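ROOM AND FURNITURE CHECK – SMALL BEDROOM, UNIT 142
Gwilliam House, lower floor
Date: 11/12/24
Checked by: Theerawat Sriwong
Copy to: Lewis Morrison, Boonsong Thaweesak

Marks used: OK = no action. C = see comment. F = fail, fix before the room is used again. N = not checked this visit.

1. FLOOR

1.1 Surface level, no raised edges – OK
1.2 Gaps between pieces – C
Light wood floor, fairly even. One joint near the door has opened up enough to take a coin on edge. Same as in November, no worse. Leave it.
1.3 Cables and cords off walking areas – C
Anything that has to cross the floor stays on the side away from the door. Lewis asked for this last time and it still applies.
1.4 Floor clear in front of shelving – C
Only what is in use goes there. Baskets are not to be parked on the floor in front of the unit overnight.

2. WALLS AND DOOR

2.1 Back wall, marks or damp – OK
Plain white, repainted by Nipon Somboon. Two filled holes from the old picture rail still show if you look along the wall.
2.2 Door opens fully – OK
2.3 Door closer – F
Slams. Needs the screw turned in. Boonsong has the right driver.

3. WHITE CUBBY SHELVING
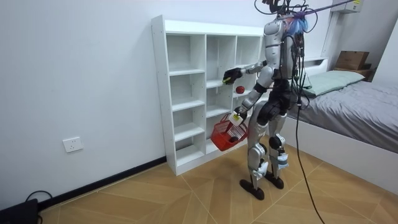

3.1 Stands directly on the floor, no rocking – OK
Pushed at each top corner with one hand. No movement at the left, a little at the right.
3.2 Fixed to wall – F
The bracket is in the drawer and not on the wall. This was on the last list too. The unit is taller than it is deep and should not be left freestanding in a bedroom, even with nothing heavy in it. Darmawan Nugroho to fit it this week and sign below.
3.3 Shelf boards seated – C
Left column: all boards tight. Middle column: the middle board lifts at the front if you pull up on it. I pressed it back down and it held, but the pin is worn. Spare pins are in the Cerel box in the hall closet.
3.4 Edges and corners – OK
Small chip inside the right column, not sharp.
3.5 Back – C
The unit is open at the back, so small things can drop down between it and the wall. Play fruit and balls go well back from the edge, or in the basket. I fished a sock and two pencils out from behind it.
3.6 Load – OK
Mostly empty. Keep it light until 3.2 is done, and heavier items in the bottom cubbies only.

4. BASKETS AND LOOSE ITEMS

4.1 Red plastic basket, handle – OK
Pulled up hard on the handle with a full load of books in it. No cracks where it joins the rim.
4.2 Red plastic basket, sides – OK
Open sides, so nothing small enough to slip through the holes goes in it. Wipe it out once a month.
4.3 Basket emptied at end of day – C
Things get left in the bottom. Please look before hanging it up.

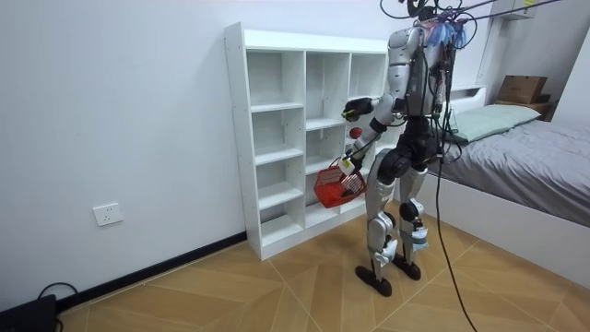
4.4 Height of items – C
Anything used every day goes in the middle row, where it can be reached without bending or stretching. The top cubbies are for spare linen, once the bracket is on.
4.5 Small round items on shelves – C
They roll. A strip of felt along the front of the cubby would stop it, and Nipon has some left over from the Norano job.

5. LIGHTS AND OUTLETS

5.1 Ceiling light – OK
5.2 Outlet covers – OK
5.3 Smoke alarm test – N
No ladder on site. Do it with 2.3.

ACTIONS
2.3 Door closer – Boonsong
3.2 Wall bracket – Darmawan, before anything else goes on the shelves
3.3 Replace pin, middle column – Darmawan
4.5 Felt strip – Nipon
5.3 Smoke alarm – Boonsong

Bracket fitted, signed: ____________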